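홈 / 데이터셋 / 양팔 조작 / Nakum-Fold

# Nakum-Fold: 양팔 의류 조작 데이터 카드 (작업본)

2025년 8월 · Remzi Uysal · 읽는 시간 9분
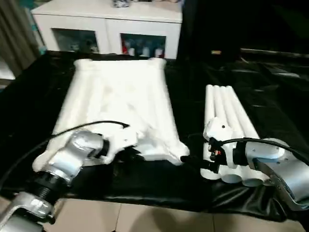 그림 1. 검은 천을 깐 작업대, 양팔이 흰색 의류를 한 점씩 잡고 있는 상태. 헤드 시점.

급하게 정리한 카드. 빠진 항목은 맨 아래 TODO 참고. 논문 본문보다 이 문서가 최신이고, 둘이 다르면 여기를 따를 것.

## 한 줄 요약

두툼한 흰색 의류를 양팔로 다루는 원격조작 시연 500개 + 그걸로 학습한 잡기 지점 예측 헤드(Georgiev head) 결과. 얇은 티셔츠나 수건은 없음. 그쪽은 Trillholm 세트 쓰면 됨.

## 왜 만들었나

천 접기 데이터는 많은데 대부분 얇고 한 겹. 두께가 있는 옷은 사정이 다름. 눌렀다 놓으면 다시 부풀고, 잡은 자리에서 주름이 크게 생기고, 깊이 값만 보면 윗면하고 가장자리 구분이 잘 안 됨. 기존 정책을 그대로 돌리면 첫 잡기부터 헛손질이 잦았다.

또 하나는 한 작업대에 두 점이 같이 있는 경우. 한 점만 있을 때 잘 되던 모델이 옆에 말린 옷이 하나 더 있으면 두 옷의 경계를 섞어 버림. 특히 둘 다 흰색일 때. 그래서 처음부터 두 점 동시 배치를 기본 설정으로 잡았다.

가설은 단순함. 옷 상태(펼침 / 말림)를 팔마다 따로 예측하게 하면 잡기 지점도 덜 섞인다. 결과는 아래에. 일부는 맞았고 일부는 아님.

## 구성

- 시연 500개. 전부 양팔 원격조작
- 의류 10종. 전부 흰색 계열, 두께 있는 것만
- 조작자 9명. 숙련도 편차 큼, 메타에 등급 있음
- 헤드 시점 영상 + 양팔 관절값 + 그리퍼 개폐값
- 상태 라벨: `flat`, `rolled`, `partial`, `unknown`

`partial`이 제일 애매. 라벨러끼리도 의견이 갈렸고 합의 못 본 구간은 전부 `unknown`으로 돌렸다. 학습 때 `unknown`은 손실에서 빼는 걸 권장. 넣어도 돌아가긴 하는데 말림 쪽 예측이 흐려짐.

## 폴더

 nakum_fold/
 episodes/
 <episode_id>/
 head/
 joints.npz
 gripper.npz
 labels.json
 splits/
 train.txt
 val.txt
 test_unseen.txt
 meta/
 garments.csv
 operators.csv

`labels.json` 안에 왼쪽/오른쪽 키가 따로 있음. 왼쪽 = 왼팔이 맡은 옷. 화면 왼쪽이 아님. 대부분 같지만 팔이 교차하는 에피소드에서는 다르다. 이거 때문에 한 번 학습을 통째로 날렸으니 꼭 확인할것.

`joints.npz`는 라디안. `gripper.npz`는 0이 닫힘, 1이 열림. 7월 배포본은 반대였음. 예전 로더 쓰는 분은 부호 말고 값 자체를 뒤집어야 한다.

## 수집 절차

1. 작업대에 검은 천을 깐다. 주름은 일부러 다 펴지 않음
2. 옷 두 점을 올린다. 시작 상태는 스크립트가 뽑아 준 조합대로
3. 왼팔, 오른팔에 한 점씩 배정
4. 조작자가 목표 상태까지 조작. 중간에 팔 역할 바꿔도 됨
5. 끝나면 조작자가 성공 / 실패 / 중단 중 하나 입력

실패 에피소드도 지우지 않았다. `outcome` 필드로 거르면 됨. 실패 쪽이 오히려 회복 동작이 많아서 쓸모가 있었음. 중단은 대부분 통신 지연이나 케이블 걸림이고, 학습에는 안 쓰는 게 낫다.

배경은 통제 안 함. 커튼, 유리문 달린 흰 캐비닛 같은 게 그대로 들어온 에피소드가 있음. 배경 마스킹은 기본값 꺼짐. 흰 캐비닛을 의류 영역으로 잡는 오검출이 초기 모델에서 있었고, 작업대 영역만 잘라 넣으니 거의 사라짐. 로더에서 `crop_table=True`.

검은 천은 광택이 있는 재질이라 반사가 생김. 무광으로 바꾸자는 얘기도 있었는데 이미 절반 넘게 모은 뒤라 그냥 갔다. 반사 영역을 옷 가장자리로 잘못 보는 경우가 있으니 깊이 없이 RGB만 쓰는 분은 밝기 증강을 세게 걸 것.

## 방법 (짧게)

Georgiev head라고 부르는 건 별거 아님. 공유 인코더 하나에 팔별 가지 두 개. 각 가지가

- 맡은 옷의 상태
- 다음 잡기 지점 (히트맵)
- 잡기 유지 / 놓기

를 같이 뱉는다. 가지 사이에 교차 어텐션 한 층. 이걸 빼면 두 팔이 같은 옷을 잡으러 가는 일이 늘어남. 두 층 이상은 이득이 안 보였고 학습만 느려짐.

행동 쪽은 평범한 청크 단위 모방학습. 새로운 거 없음. 비교 대상은 Dranmont 베이스라인으로, 인코더와 학습량은 같고 잡기 지점을 가지 하나로 예측하는 버전.

히트맵 정답은 그리퍼가 닫히는 시점의 위치를 앞쪽 프레임으로 투영해서 만듦. 옷이 밀리거나 딸려 오면 정답이 어긋난다. 두꺼운 옷은 이 어긋남이 더 큼. 움직임 큰 구간은 가중치를 낮췄는데 제대로 된 해결은 아니고 임시방편.

## 결과

학습에 없던 옷으로 실기 평가. 설정마다 49회 시도, 시작 배치는 두 방법이 똑같이 공유.

정리하면:

- 두 점 모두 펼침에서 시작: 두 방법 차이 거의 없음. 쉬운 설정
- 한 점 펼침, 한 점 말림: Georgiev head 쪽이 확실히 나음. 특히 첫 잡기. 베이스라인은 말린 옷의 끝단과 펼친 옷의 가장자리를 자주 헷갈림
- 두 점 모두 말림: 둘 다 나쁨. 우리 쪽이 조금 낫지만 논문에서 주장할 정도는 아님

수치표는 재채점 중이라 뺐음. 초기 채점에서 "부분 성공" 기준이 채점자마다 달랐다. 기준 통일하고 영상 전부 다시 보는 중. 표가 올라오기 전까지는 성공률 인용하지 말아 주세요. 방향성만 참고.

절제 실험에서 의외였던 것. 상태 라벨을 빼고 히트맵만 학습해도 섞임이 꽤 줄었다. 즉 이득 일부는 상태 예측이 아니라 가지를 나눈 것 자체에서 옴. 원래 가설이 절반만 맞은 셈. 본문 4장에 이 내용 추가 예정.

## 안 되는 것들

- 말린 옷을 옆으로 굴려서 푸는 동작. 시연 수가 적고 조작자마다 방식이 다름. 평균 내 버리면 어중간한 위치에서 멈춤
- 여러 겹을 한 번에 잡는 문제. 한 겹만 잡아야 하는데 두툼한 부분을 통째로 집음. 그리퍼에 힘 센서가 없어서 구분 신호가 없다
- 그리퍼가 옷에 파묻히는 경우. 헤드 시점에서 손끝이 안 보임. 손목 카메라 있으면 나아질 듯하지만 이 세트에는 없음
- 케이블. 팔 위로 지나가는 검은 케이블이 옷을 가리는 프레임이 있고, 흰 옷 위에서는 주름 그림자 처럼 보이기도 함
- 색. 흰색만 있으니 다른 색으로 일반화된다고 보면 안 됨. 시험 삼아 돌려 본 남색 옷은 검은 천 위에서 거의 실패

## 빠른 시작

 pip install -e .
 python tools/check_labels.py --root nakum_fold
 python train.py --config configs/georgiev_two_branch.yaml

`check_labels.py` 먼저 돌릴 것. 좌우 키 뒤집힘하고 그리퍼 값 방향을 같이 검사함. 경고가 하나라도 뜨면 학습 시작하지 말고 버전부터 확인.

베이스라인은 `configs/dranmont_single.yaml`. 배치 크기 바꾸면 학습률도 같이 조정해야 하는데 자동으로 안 해 줌.

메모리 부족하면 `num_views`를 건드리지 말고 청크 길이를 줄일 것. 시점이 원래 하나라서 `num_views`는 사실상 죽은 옵션. 다음 버전에서 삭제.

## 분할

`test_unseen.txt`는 옷 기준 분할. 조작자 기준 아님. 같은 조작자가 train과 test에 다 나옴. 조작자 일반화를 보려면 `operators.csv`로 직접 나눠야 한다.

val로 하이퍼파라미터를 고르고 test는 마지막에 한 번만. 우리도 한 번은 어겼고 (절제 실험 중) 그 실험은 결과에서 제외.

## 라이선스, 사용 조건

연구용. 재배포할 때는 이 카드를 같이 넣어 주세요. 조작자 음성은 전부 제거. 조작자 ID는 무작위 번호고 이름과의 대응표는 배포하지 않음.

상업 제품에 바로 올리는 건 권장 안 함. 사람이 옆에 있는 환경에서 수집한 데이터가 아니고 안전 정지 관련 라벨도 없다.

## 바뀐 점

- 그리퍼 값 방향 수정 (7월 배포본과 호환 안 됨)
- `unknown` 라벨 추가, 기존 `partial` 일부 이동
- `crop_table` 옵션 추가
- 중복 에피소드 정리
- 오탈자 몇 개. 아직 남았을거임

## TODO

- 재채점 끝나면 수치표
- 절제 실험 로그 업로드
- 깊이 영상 공개 여부 결정. 용량이 문제
- `garments.csv`에 두께 측정값 넣기. 지금은 얇음/두꺼움 같은 말로만 적혀 있음
- 영어판 카드

문의는 저장소 이슈로. 라벨 오류 신고할 때는 에피소드 ID랑 프레임 번호를 꼭 같이 적어 주세요. 담당 Remzi Uysal.

이전: Trillholm 데이터 카드 | 다음: 설치 안내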